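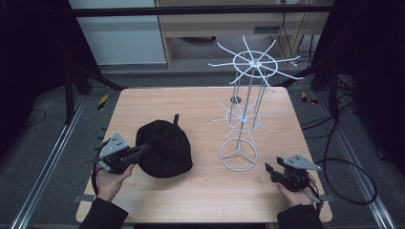 Should a town library lend clothes and tools the same way it lends books?

I think it should, if it keeps the same patience with a coat that it has always had with a novel. The library in Skardale has done this for 4 years now, and I have changed my opinion about it two times.

When I moved here I had one suitcase and a winter in front of me. In the country where I grew up, a library was a silent room with a woman who stamped your card and looked at your hands to see if they were clean. You did not ask her for a drill. So when I saw the shelf in Skardale with the drill, the cake pans, the sewing machine and the rack of winter coats, I thought that the town had lost its respect for books. I even wrote this in a letter to the local paper. They printed it, and I am a little ashamed of it today.

My argument in that letter was simple. A book is not used up when it is read. A coat is used up when it is worn, because the elbows go thin and the lining tears. So a library that lends coats is a library that must always buy coats, and the money for this comes from somewhere, and I was afraid that it came from the books. I still believe that this question is fair. The library has 3,000 books less than the one in Diltau, and Diltau is a smaller town. When I asked at the desk, they told me that the books were reduced before the lending shelf began, when the roof was repaired. I accept this answer, but I would like to see it written in the yearly report, where anyone can read it.

What changed my mind the first time was a wedding. I needed a dark suit for one day. A new suit cost 460 dollars in the shop on the main street, and the cheap ones looked cheap. I borrowed one from the library for 6 days. It had a small repair inside the pocket, made with very even stitches, and I kept touching it with my finger during the speeches. Some person before me had torn it, and another person had sat down with a needle. I have never felt this with a thing from a shop. 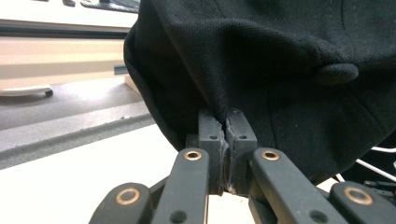 Black fabric up close, with its fine texture and soft folds.

My second change of opinion went in the other direction. After the wedding I became a great defender of the shelf, and I told all my neighbors to stop buying. Then one July I wanted to borrow the tent and it came to me with a broken pole and no note. The person before me had brought it back in silence. I don't think this was a bad person. I think it was a person who was afraid of a fine. With books we learned a long time ago how to deal with this. A stain on page ten is a small thing, and most libraries let it go. With a tent we have not learned it yet. The rules in Skardale say that the borrower pays for damage, and the result is that the borrower hides the damage. Then the next family sleeps under a wet cloth.

In Diltau they do it differently. They have a paper tag on each thing, and you write on the tag what is wrong with it. There is no fine if you write it, only if you don't. My friend there borrowed a lamp with the tag "works, but you must hold the switch a bit." She held the switch a bit. I find this a very good system and I don't understand why we cannot copy it, as the two towns are on the same bus line.

There is also the opinion that the shelf takes work away from the shops. I have some sympathy for it. The man who sells tools near the station is polite to me and I buy my screws from him. But I would never have bought a drill from him for two holes in a wall. I would have asked a neighbor, or I would have left the picture on the floor, as I did in my last apartment for several years.

So my opinion today is somewhere in the middle, and I know this makes a weak letter to the paper. Keep the rack of coats. Keep the cake pans too, though I never saw one come back without a scratch. Put the cost of it in the report on its own line. Take away the fine for those who tell the truth, and buy a box of paper tags. On Tuesday evening the library is open late, and the suggestion box is on the left side of the desk, under the bus timetable. I put my page in it last week and I wrote it by hand, so I hope they can read it.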